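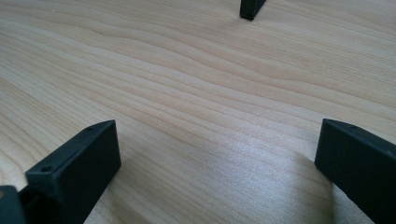 Two dark gripper fingers over a pale wooden tabletop, with a wide gap between them.

The Robot That Thought It Was Holding a Spoon

Look at your finger and thumb. When you pick up a grape, you can feel it. When you drop the grape, you can feel that too, and probably hear somebody sigh.

A robot named Zeto had a harder time of it. Zeto worked in a test kitchen in Rallholm, and its whole job was to lift a spoon, carry it across the table and put it in a cup. It was supposed to do this 200 times. It was a long day for a spoon.

The first 83 tries went beautifully. On the next one, Zeto closed its fingers, lifted its arm, swung over to the cup and let go. It did everything right except bring the spoon.

Then it did the same thing again. And again. Zeto put 10 helpings of nothing into the cup before Rajitha Uddin, the engineer on duty, came back with her tea and pressed the stop button.

What went wrong?

Zeto had no sense of touch. It had a small sensor that measured how far apart its fingers were. If the fingers closed all the way, the gap was zero, and Zeto knew it had missed. If they stopped a little early, Zeto decided there must be a spoon in the way.

That day a screw had worked itself loose, and one finger had tilted. Now the fingers bumped together at the tips too soon. A little gap was left over, and Zeto called it a spoon.

Engineers call this a false reading. The sensor measured the gap correctly. Zeto just guessed wrong about what was in it.

Is that dangerous?

With a spoon, no. With a pan of hot soup, you would want to be standing somewhere else. A robot that is wrong about what it's holding can drop things, squash things or knock them onto people's feet.

So Rajitha and her boss, Nimal Barua, made 3 changes. They tightened the screw. They gave Zeto a second sensor that feels how hard the fingers are squeezing. And they added a rule: if the two sensors disagree, stop and call a human.

Zeto now calls a human quite a lot. Rajitha drinks her tea at the table.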